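Bostbridge Annex – Storage Room Safety Checklist, with Comments
Revised February. Inspector: Nabila Wibisono. Comments added by Glória Moreira.

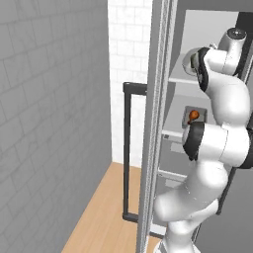 1. Access and floor

Walkway clear from door to back wall: PASS
Comment: Passed on the morning of the visit, after an email went out the night before. I would like to see the same result at 4:30 p.m.

Floor free of trip hazards: PASS, with note
Comment: One board near the door lifts at the corner. Reported twice. The work order says "monitored." I don't know who is monitoring it.

2. Shelving

Units fixed to wall: NOT VERIFIED
Comment: Nabila pushed on each one and none moved. That tells us they didn't move when Nabila pushed them. Cardoso did the installation and says the brackets are behind the back panels, where you can't check them without emptying the unit. Please get the installation sheet.

Load labels posted: FAIL
Comment: The order form lists 40 lb per shelf. No label on any unit says so. Archive boxes go on bottom shelves only until this is fixed.

Nothing stored within 18 inches of sprinkler heads: PASS

Trays and loose items set back from shelf edge: PASS

3. Fire and exit

Extinguisher present, gauge in green: PASS
Comment: Tag number 617. The tag is initialed for every month, all in the same pen and apparently the same sitting. I'm not accusing anyone, but I want the contractor's own log.

Emergency light works on test button: FAIL
Comment: Came on, then quit after 6 seconds. It was marked as a pass last time. Pakell quoted $1,178 to replace the whole fitting. Ask for the price of a battery first.

Door opens fully from inside without key: PASS

4. Air and moisture

Vent running: PASS
Comment: It makes noise. Whether it moves any air is another question – the tissue we held up to it barely stirred. The Plernivov moisture sensor reads "normal," as it did during the leak last winter, so I give that very little weight.

No stains or soft spots on walls: PASS

5. Follow-up

– Installation sheet from Cardoso (Nabila)
– Load labels ordered and put up (Nabila)
– Battery price from Pakell (Glória)
– Floorboard screwed down, and a name on the work order (Glória)
– Extinguisher log, original pages, no retyped copies (Glória)

Overall result: CONDITIONAL. The two fails stay open until one of us has seen the repair in person. An email saying "done" will not close them.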